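Gerkum Community Help > Cells and Setup > Grippers

Left gripper closes off center after I changed the fingers (simulated cell)

Asked by Flor Quispe
Views: 1,094
Tags: gripper, calibration, tool center, two-arm

Hi all, I'm pretty new to this so go easy on me. I'm setting up a two-arm cell in Gerkum, all in simulation for now. The real one at our Estdale site won't get bolted down until July and I want the settings sorted before then. I've got a room with a table in it and a bunch of odds and ends for the arms to pick up, and up to last week everything was going fine. Then I swapped the finger set on the left gripper for the flat ones out of the Drastus library and now it's all gone a bit sideways.

What happens is the arm drives to the right place, near enough, and the fingers open fine. But when I send close, one finger gets there well before the other and shoves the object over. With something heavy it just stops and I get a grip force warning. With anything soft or light it gets pushed along and then squirts out. The right arm still has the old fingers in its config and it behaves perfectly, which makes me think the problem is something I did and not the solver.
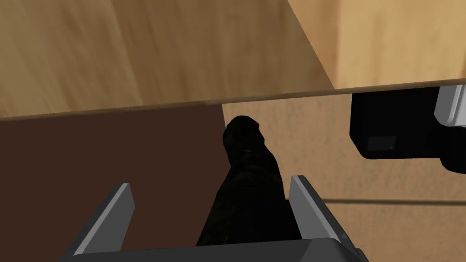 Left gripper on approach, fingers open either side of the black piece, nothing touching yet.

It looks okay to me at that point! It's only on the close that it goes wrong. Things I've tried so far: reloading the cell, deleting the gripper and adding it back in, turning the close speed way down (it does the same thing, only slower), and copying the whole tool block over from the right arm. That last one made it much worse and I put it back.

The tool block for the left arm has an offset file next to it and I have no idea if that's meant to be there. Do I have to redo the calibration every time I change fingers? And if so, is there an order to do it in? The manual has a page on it but it skips straight from "mount fingers" to "verify grip," thanks a lot.

Flor

3 answers

Answer from varela_bench
Had the same thing. Reinstall the finger library and restart, worked for me.

 Comment from Flor Quispe: Tried it this morning, no change I'm afraid. Thanks though!

Answer from Nicanor Chávez (marked as accepted)

Hi Flor, I'd bet money it's that offset file. When you delete a gripper and add it back, Gerkum keeps the old offsets and quietly applies them to whatever you mount next. So your new flat fingers are being driven with the zero positions of the old ones. Copying the right arm's block made it worse since the left one is mirrored, so you'd have ended up with the error doubled and pointing the wrong way. I did exactly the same on my first cell and lost most of an afternoon to it.

And yes, you do need to redo the zero after every finger change. It's quick once you've done it a few times. My order goes like this:

Park the other arm first. Get it well back from the table, further than you think. If it's hanging around the approach you can get a contact on the wrong gripper and then you're chasing two faults at once.

Rename the offset file (don't delete it, you may want to compare later) and reload the cell. You should get a yellow "no tool offset" message. That's what you want. If you don't get the message, there's a second copy in the user folder, so rename that one too.

Open the gripper all the way and hit Zero Fingers. Do it with nothing between them. Then close on empty and look at where the tips meet. They should meet on the center line of the palm. Mine were out by a hair even after zeroing, and that was a finger mounted one slot over. Worth zooming in on the finger mounts before you blame the software.

Now set the tool center. Turn on the tool axes in the wrist view and drag the point to the middle of the gap at tip height. Do this one with the fingers open! With them closed it snaps to whichever tip it finds first, and you're right back where you started.

Last, try a test object and stop short of it. Don't close yet. Look at how much room you have on each side.
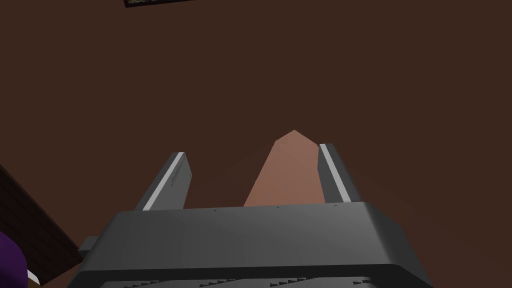
If the room is uneven, leave the finger settings alone and shift the arm sideways till it evens out. People always go and tweak the fingers at this stage and undo the zero they've just made. Once it's even, close slowly and watch the force numbers for both fingers. On mine they come up together, 251 on one side and 659 on the other when it's bad, pretty much matching when it's good. If one climbs alone, that's the finger that's arriving early, and the arm needs to move toward it a touch... no wait, away from the object on that side. I always get that backwards. Move it a little, see if the numbers get closer, and if they don't, go the other way.

Save the tool block under a new name when you're happy with it. I put the finger type in the name so I can swap back without doing all this again.

 Comment from Flor Quispe: It was the offset file!! There were 2 copies like you said, the one in the user folder was months old. Zeroed it, set the tool center with the fingers open, and the left one closes evenly now. Still a tiny bit of push on the tall pointy thing but I can live with it.

 Comment from Nicanor Chávez: Great! For the tall one try gripping lower down, if it tapers the fingers will want to ride up it.

Answer from kettle_mk3
Does anyone know if this applies to the older Drastus fingers too? I've got the round-tip set and there's no Zero Fingers button in my version, only Home. I pressed Home and it moved the whole arm.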